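Slide 1. Title, leave it up while people find seats

Hi everybody, thanks for coming in after lunch, I know that's the sleepy slot. I'm Muireann Hanrahan, I run the facilities side at Geraghty, and I'm going to talk about drinking water at work. Yes, for the whole half hour!

(Wait for Fionnuala to get the lights.)

Slide 2. Where we started

We have 428 people in the Bratcombe building, and when I took over we were buying bottled water by the pallet. Case after case, stacked in the hallway by the loading dock, and I used to bang my shin on them every single morning. We did have fountains. People just didn't like them. I asked why, and mostly I heard "it tastes like the pipe" and "I can't get my bottle under it." The second one really got me, so I went and tried it myself, and sure enough you had to tip the bottle so far over that it only ever filled halfway.

Slide 3. What we changed

We put in 19 filling stations over one summer. Tall opening, cold only, filter you can swap without calling a plumber. We went with the Zisen units (I'm not selling them, they were the ones that fit the old alcoves). Two of them leaked the first week and I mopped that up personally, so ask me about gaskets later.

Ask the room: who has a filling station within a minute's walk of their desk? Give it a second, people are slow to raise hands.

Slide 4. Taste

Do a blind tasting, it's so much fun. Fionnuala Mac Suibhne set ours up in the break room with paper cups and a clipboard, and a bunch of people who swore by store-bought water picked the tap. One guy asked for a recount. Also, run the water for a bit on Monday-type mornings when it's been sitting in the line all weekend. It makes a big difference.

Slide 5. Bottles

Slow down here, this is the part people write down. 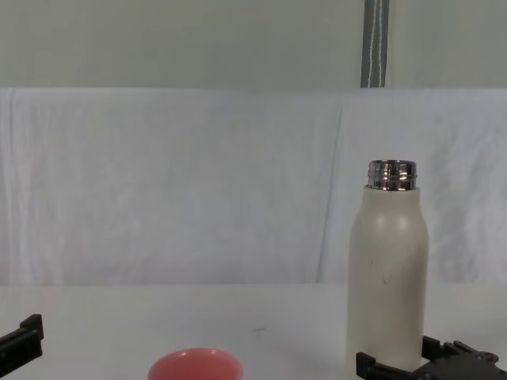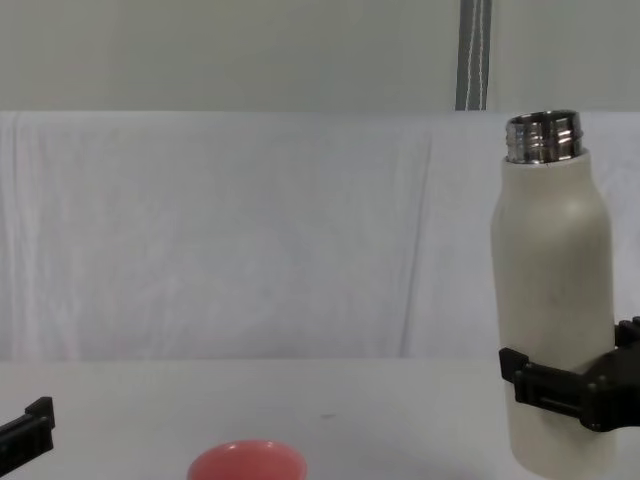
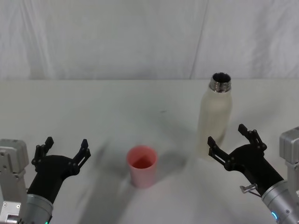
We gave out roughly 300 bottles, and I'd do it again, but I'd choose the mouth size first and the color last. I did it backwards! Get somebody with big hands to try washing one. Buy spare lids too, a whole box of them, because lids wander off and then the bottle lives in a drawer forever. And put a brush by every sink.

Slide 6. Money and questions

The spreadsheet is in the handout, so don't read it out loud, Muireann. Just point to the filter line, which I forgot to budget for in year one, and then take questions. If it's quiet, tell the gasket story.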